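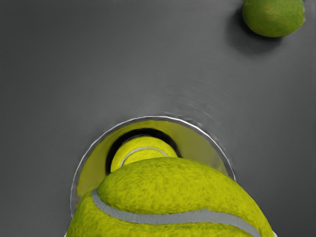 Our workshop had the usual argument again in April, the one about whether time spent in the simulator counts as building. Three of us are putting together a cell that loads tennis balls into a tube. The arm and the bench are on the shared side of the shop, and members pay by the hour for that side. The simulator runs on my home computer, in the evening, for nothing. I think a person building something like this should do most of the work in simulation, and I think the shop should stop treating it as the part before the real part.

My reasons are mostly about money and patience. The first version of our program, which we called Requena, dropped the ball onto the rim. We changed the release height and tried again. In a single evening I ran it 125 times and got 47 clean loads. On the real bench that would have taken most of a week, and other members need the bench.

Prasanna Jayasinghe, who has been building arms a lot longer than I have, disagrees with me. Prasanna's view is that a simulated ball teaches you about the simulator. Felt drags on the wall of a tube. A ball that has been in somebody's garage for two years has gone soft. A cable catches on the corner of the bench. None of that is in the model unless you put it there, and you can only put in what you already thought of.

I agree with all of that and it doesn't change my mind. What the simulator is good for is geometry and order of steps. Where does the wrist have to be for the fingers to clear the glass? Does the arm run out of reach on the far side of the table? Those questions have the same answer on both sides of the screen if you measured your parts properly. 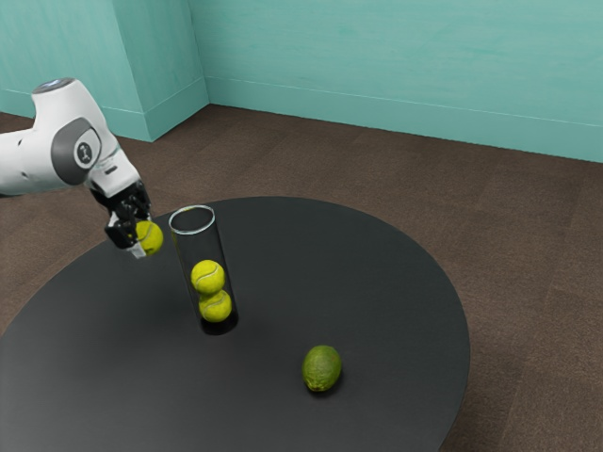 The third ball is where most of our programs fail. The first one has the whole depth of the cylinder to fall into, and small errors get forgiven. By the third, the stack is high, the ball has less room to drop, and the fingers have to open close to the rim. I moved the release point 5 millimeters and the failures changed completely. I would not have tried that on hardware with a glass tube, because I would have been paying for the tube.

I also leave other objects on the table, like a lime. Prasanna thinks this is fussy. My answer is that a shared bench is never clear, and a program that only works on a bare table will need babysitting. It costs me a minute to add something and move it for the next run.

Where I think home builders go wrong is in stopping there. A friend of mine finished a sorting project called Prolovska entirely on screen, posted the clip, and never bolted anything down. That is a fine hobby, but I wouldn't call the sorter finished. We have 19 hours of bench time booked between us, and I plan to use every one of them on the things Prasanna listed, starting with the old balls.

What I would like from the shop is simple. Let members sign up for bench time with a simulation log in place of the written plan we fill out now. The written plan says what somebody hopes will happen. A log at least shows the arm can reach the tube.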